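Where the Lids Go

Most kitchens have a drawer that won't shut, and more often than not a pot lid is the reason. Annelore Lammers has spent a good part of her working life looking into drawers like that. She ran the housewares department at a store in Hollside before she began helping people reorganize their kitchens, and she says the lid question comes up on nearly every visit.

"People buy a set of pots and they think about where the pots will live," she says. "The pots nest. The lids don't."

Her own kitchen is small, and she keeps no more in it than she uses. The everyday pots are on a low shelf, and the baking sheets stand on end beside the oven. 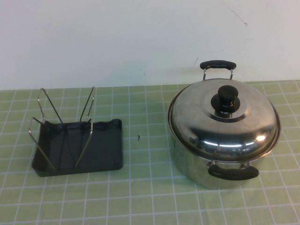 Lammers tells clients to start with the pot they cook in most. That one can be stored with its lid on, ready for the stove, if the shelf is tall enough. The catch is height. A domed lid like the one on this stainless steel pot takes up more room than a flat one, and many cabinet shelves are set too low for it. She has moved a lot of shelf pins over the years. When the shelf can't be moved, she stores the lid upright in a rack, and she likes a plain wire one standing in a plastic drip tray. The tray matters most on the counter next to the sink, where a lid goes straight from the rinse to the rack and water runs down off the rim.

She is less patient with the gadgets. Stick-on hooks for the inside of a cabinet door work for light lids and tend to let go of heavy ones. Tension rods slip. A rail screwed to the door is better, but the door has to be thick enough to take the screws, and renters usually can't drill anyway.

When she does have to buy something, she measures first. Lids are wider than people guess, and the knob or handle adds depth that has to be allowed for. A rack with narrow slots will hold three glass lids and refuse the big steel one.

Washing is the other half of the subject. Lammers does her lids by hand, even though most of them could go in the machine. Her method is hot water, dish soap and a soft brush, with extra time spent where the handle joins the metal. Grease collects under the fixing, and a sponge won't reach it. 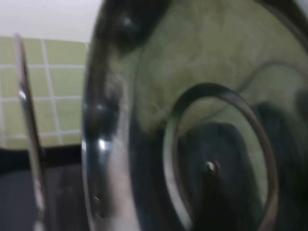
A loop handle is fastened to the lid with a small screw.

Those screws come loose with use. Lammers checks hers every June, when she cleans out the cabinets, and gives each one a small turn with a screwdriver. She doesn't force them. A screw that keeps working loose can be replaced, and she takes the old one along to the hardware store to match it for size.

Steel lids also show every water spot. A towel takes care of most of it if it's used right away. For marks that have already dried on, she wipes the surface with white vinegar and water, rinses, and dries it again.

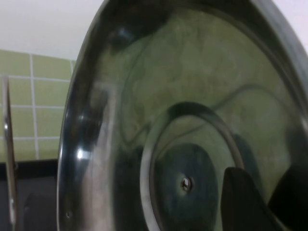

Old marks can take two or three rounds, and she leaves the steel wool in the cupboard. Fine scratches bother some cooks and don't bother her. A lid that has picked up a few still keeps the steam in. A bent one is another matter — it rocks on the pot and lets the rice dry out — and she will tell a client to give up on it.

She also asks people to match every lid to a pot before anything goes back on the shelf. Spare lids pile up as pans wear out and get thrown away without them. A few are worth keeping for a skillet that came with none. The rest can go.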